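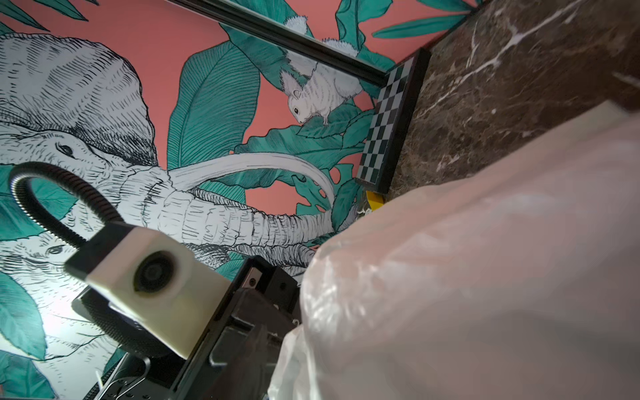

Waiting room

A waiting room is a space where people sit until somebody is ready for them. Most belong to dentists, clinics, garages and government offices. The chairs are chosen to be wiped down, and it shows.

History

Early doctors called on the sick at home, so the waiting was done in bed. Once patients began coming to the doctor, they had to be put somewhere. The hallway served for a while. Railroads gave the room its grandest form, with high ceilings and a large clock to argue with.

Decor

Owners have long believed that a cheerful wall makes a delay feel shorter. Fish tanks, seascapes and jungle animals have all been tried. Houseplants are common and are expected to live on very little -- aloe does well under this policy.
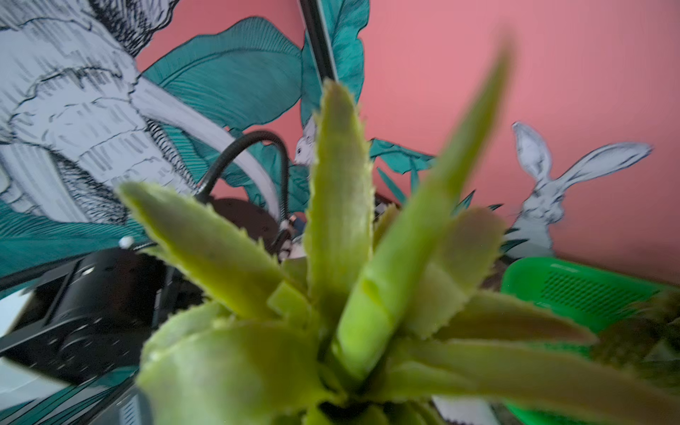 Vol. 12, No. 26

The line above belongs to The Asdale Sitter, a small journal on the subject edited by Jelle Declercq. In it, Leszek Pawlak sorted reading matter by age and found that the newest magazine was always the one about boats.

Etiquette

Custom calls for one empty chair between strangers. Talking is allowed if the wait becomes insulting. Feven Mersha calls this "the second hour rule," though she has seen it invoked after 24 minutes.

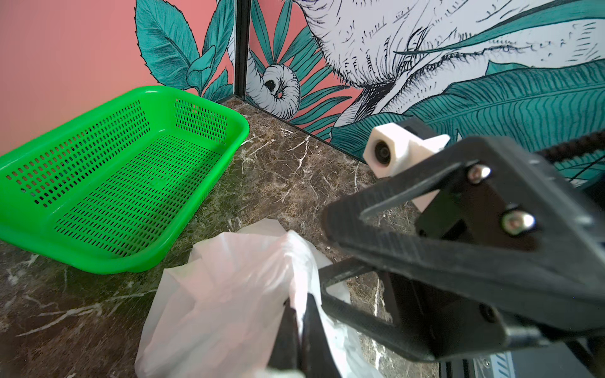
Children are exempt from all of it and generally know this.

See also: Line (people); Hold music; Lobby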